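Bindier Hand Gripper — Build and Set-up Guide
Section 3: First check of camera and fingers
Revised 2022-11-01

Before you start

This section begins when the gripper is fully assembled and the camera is screwed on its bracket. If your fingers are still on the print bed, go back to Section 2. You need a table, one soft object, a small hex key, and a computer with the Hokon viewer installed. The viewer is the same program we use later for recording, so please do not replace it with another one at this stage.

The guide is written for the version we build at the Grikdale shared workshop. If you build at home, the steps are the same, but you will have to find your own table and your own good light.

3.1 Fixing the markers

1. Clean the upper face of both mounting blocks with a dry cloth. Dust from sanding stays there a long time, also when you cannot see it.
2. Print the marker sheet at 100 percent scale. Many printers choose "fit to page" by themselves. Check this setting before each print.
3. Cut the two markers and leave the white border on. The software needs the border to find the black square.
4. Put the left marker on the left block and the right marker on the right block. They look similar but they have different numbers, and the software does not forgive an exchange.
5. Press from the center to the outside. If there is an air bubble, take the marker off and use a new one.

Note: matte paper is better than glossy. With glossy paper the ceiling lights make a white spot on the marker, and then the tracking is lost at some angles.

3.2 Checking the view

1. Connect the camera and open the viewer. Choose the full lens view, without correction. Straight edges will look bent. This is normal for the lens.
2. Hold the gripper over the table with the fingers pointing down.
3. Open the fingers completely and put the soft object on the table between them.
4. Look at the live view. Both markers must be complete, with all four corners inside the round picture.
5. Check that you can see the inner edge of both fingers and the tabletop between them.
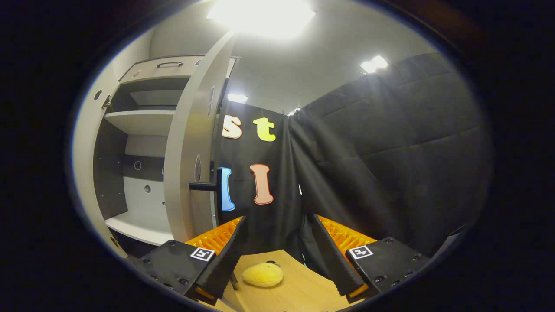

Figure 3-1. Camera view with fingers open, both markers visible, yellow test object on the table.

If one marker is nearer to the edge of the circle than the other, the camera is turned on its bracket. Loosen the bracket screw a half turn, rotate the camera slowly, and tighten again while you watch the viewer. Do not remove the screw completely — the nut behind it falls inside the handle and you must open everything to get it out.

A very bright area at the top of the view is acceptable as long as the fingers and the object keep their detail. If the fingers become one black shape, raise the exposure by one step. The value 2000 in the exposure field is a good starting point for a workshop with ceiling lights. In a room at home you will possibly need more.

3.3 Setting the finger travel

1. Pull the trigger slowly until the fingers touch each other with nothing between them.
2. Read the marker distance in the viewer and press "Save closed".
3. Release the trigger and wait until the fingers stop.
4. Press "Save open". The travel is now calculated. On our build it is 84 mm.
5. Repeat the steps 1 to 4 two more times. If the results are different by more than 1 mm, check the screws of the mounting blocks.

CAUTION: Keep your other hand away from the fingers when you pull the trigger. The ridges are harder than they look and they can pinch the skin.

CAUTION: Do not use thread glue on the mounting block screws. The blocks are printed parts, and some glues make the plastic weak after a few days.

3.4 Trying the grip

1. Put the soft object again between the open fingers.
2. Lower the gripper until the finger tips are just above the table. Do not press the tips on the surface.
3. Close the fingers until the object changes its shape a little, then lift.
4. Hold for a slow count of ten and put it down.

If the object slides out, look first at the alignment of the fingers. In our first build, in March, we changed the spring two times before we noticed that one finger was mounted lower than the other. The spring was good from the beginning. Builders who need a replacement can use the Verschueren spring, part 692 in the parts list.

3.5 Saving the settings

Press "Save profile" and give it the name of your gripper. If you build more than one, write the same name on the handle with a marker pen. A profile from one gripper does not fit another, also when all parts come from the same printer.

Repeat 3.2 and 3.3 each time you remove the camera or change a finger. Continue with Section 4, Recording.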